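4 Laying the first courses

Read section 3 (Setting out) before you start. These instructions apply to Verkum facing bricks and Verkum pavers laid in Fallby bedding mortar. For Wovov glazed bricks, see section 7.

4.1 Before you begin

Check that the foundation has cured and that the top is level along its full length. Any dip deeper than a mortar joint must be made good first. Brush off dust and loose grit.

Open at least three packs of bricks and take from all of them as you work. Colour varies from pack to pack, and a wall built one pack at a time will show bands.

Note: Packs delivered before June carry the old green label. Do not mix them with white-label packs on the same face of a wall. The bricks are a slightly different height.

4.2 Mixing the mortar

1. Empty one full bag of Fallby mortar into a clean mixer or tub. Do not split bags.
2. Add clean water a little at a time until the mix holds its shape on the trowel.
3. Leave it to stand for two minutes, then mix again.
4. Use the mortar within the time printed on the bag. Do not add water to bring back a mix that has begun to stiffen.

CAUTION: Wet mortar burns skin and eyes. Wear gloves and goggles. If mortar gets inside a glove, take the glove off and wash the hand at once.

4.3 Laying the bottom course

1. Set out the course dry, with no mortar, and adjust the joints until it ends on a whole or half brick.
2. Mark the joint positions on the foundation in pencil, then lift the bricks.
3. Spread a bed of mortar long enough for three or four bricks.
4. Press the first brick down to the line. Tap it with the handle of the trowel -- never with the blade.
5. Butter the end of the next brick and push it up against the first.
6. Cut off the squeezed-out mortar and carry on to the end of the line.
7. Check the course with a long level, both along and across.

4.4 Building up the corners

Raise both ends before filling in the middle. Step each corner back by half a brick per course and check it for plumb on both faces. Stretch the line between the corners and move it up one course at a time.

Use the gauge rod supplied in the Flores tool kit (part 368). If a corner runs high or low, correct it over the next few courses -- a single thick joint will be seen from across the road.

CAUTION: Do not build higher than 36 courses without reading section 9 on piers and movement joints.
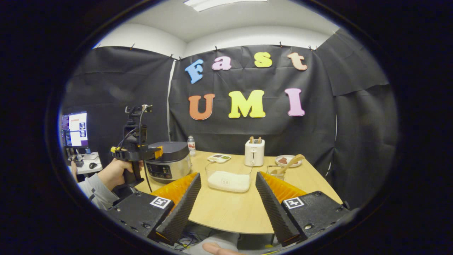

Fig. 34. Table with rounded front edge.

4.5 Stopping for the day

1. Finish the joints while the mortar is thumbprint hard.
2. Brush the face lightly with a soft brush.
3. Cover the top of the wall with a waterproof sheet and weigh it down on both sides. Leave a gap for air.
4. Wash all tools, including the line pins.

Do not lay bricks in frost, or when frost is expected overnight. Frozen mortar must be raked out and replaced.

Continue with section 5, Wall ties and damp-proof course.

Fallby installation guide, issue 2, September 2018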